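The case for a ruled tablecloth

Pendo Shemweta

Most advice on laying a table assumes a plain cloth. The plain cloth is treated as the neutral option, the one that lets the crockery do the work, and anything printed is discussed as decoration. I think this puts a printed cloth in the wrong category. A cloth with a strong rectangular pattern is a measuring device, and for everyday meals in a small household it is a better one than the placemat, the napkin fold or the eye.

The pattern I have in mind is the familiar one of thick black lines dividing the surface into unequal rectangles of red, yellow, dark blue and off-white. It is commonly sold under the name of the painter it imitates. My interest is in the lines. On a plain cloth a plate has only the table edge to be judged against, and the table edge is a long way from the far side of the plate. Errors of position are therefore hard to see until several plates are down, at which point all of them have to be moved. On a ruled cloth every plate has a line within a hand's width. A plate that should sit inside a panel and touches the black is visibly wrong at once, and can be corrected before the cutlery goes on.

The usual objection is that the pattern is irregular. The panels are of different sizes, so they cannot be assigned one to a person, and a diner who is given the small yellow rectangle has grounds for complaint. I accept the premise. The conclusion does not follow. A setting does not need to fill a panel; it needs two references, one vertical and one horizontal. For a place 700 mm wide, which is the width I work to, one black line near the left of the plate and another beyond it will do. The colours on either side can be ignored for the purpose of positioning, though they cannot be ignored altogether.

Colour matters because a plate is located by its rim. Where the rim and the cloth are close in value, the rim has to be found by its highlight or its shadow, and both move with the lighting. White crockery on a cream panel is the standard case. In daylight from a side window it is adequate. Under a single overhead lamp in January, at five in the afternoon, it is poor, and anyone in the house with weak sight will set a glass down on the rim sooner or later. The same plate on red or dark blue presents no difficulty at any hour. I would put white plates on the strong colours as a matter of routine and leave the cream panels for serving dishes, boards and anything with a dark edge.

Pale coloured plates behave differently. A pale green is light enough to stand out from navy and has enough colour to separate from cream, so it can straddle a line between the two without losing its outline. I have used the Lenent plates in this way for some time. They are unremarkable plates, slightly too shallow for anything with gravy, but they are tolerant of where they are put. If a household is buying one set to go on a ruled cloth, I would recommend a pale tint over white for this reason alone.

Rim shape is a smaller matter, but it is seldom mentioned. A flat plate with a low rim reads from above as a disc, and its edge is its edge. A plate with a wide rim and a shallow well has two circles, and the inner one draws the eye. People tend to centre the well by sight and let the rim fall where it likes. When flat and welled plates are mixed on the same table, position them all by the outer rim against the nearest black line.

There are faults in these cloths, and the sellers do not mention them. The first is printing. On my own cloth, a Corden, the grid was printed out of square with the hem, and over the length of the table the drift was enough to notice. Lay such a cloth by its lines and let the overhang be uneven. The lines are what the plates will be compared with; the hem hangs below the table and is seen by people walking past. The second fault is creasing. A fold that runs parallel to a black line and a short distance from it looks like a second, fainter line, and plates get set to it by mistake. The cloth should be ironed or stored on a tube. The instructions with the Villanueva version recommend folding in quarters, and this is bad advice for a ruled pattern.

The third fault is one of temptation. Having bought a busy cloth, people add a second busy textile, normally a napkin or runner with leaves or flowers on it. I have no objection to this on grounds of taste. The practical difficulty is that a leafy print laid diagonally hides the lines it covers, and the places on that side of the table lose their reference. If a second cloth is wanted, fold it small and keep it near the edge.

Small fittings should also be considered against the ground they sit on. Clips and pegs are often used at the table, to hold a napkin to a plate or to mark the portion without nuts. A red peg is a good marker on a green rim and on most parts of the cloth. Over the red panel it is much less so. I keep two colours in the drawer and choose after the plate is down. The Wondex pack contains 9 in assorted colours, of which red is the one I use most.
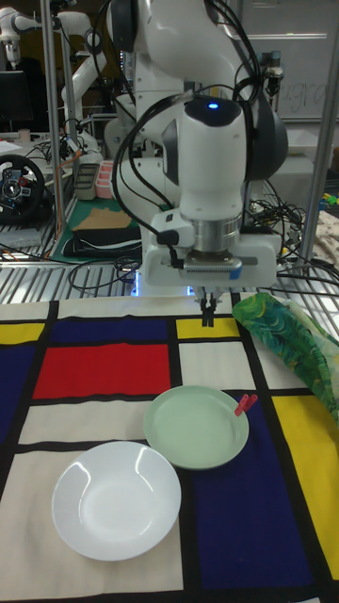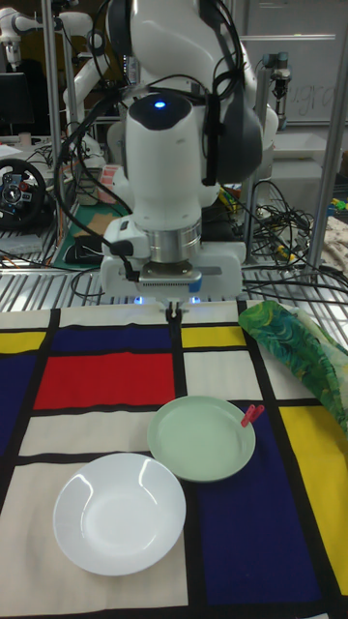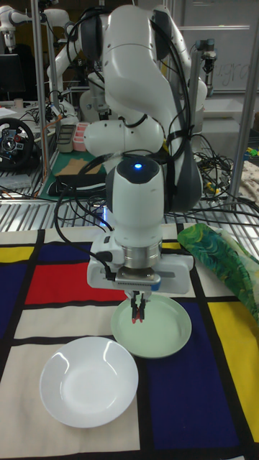
The ruled cloth, with the white plate on cream at lower left in all three. The pale green plate is in all three, with a red peg on its rim in the first two.

The white plate is in the position I would change. Moved up on to the red rectangle, it would need no highlight to show where it ends. The green plate can stay where it is, across the line and on the dark blue.

I do not claim that a ruled cloth suits every meal. For a long table with matched places, a plain cloth and a tape measure remain the correct method, and the tape should be run along both sides before any plate is put down. For a table laid in a hurry by whoever is nearest the cupboard, I would take the lines.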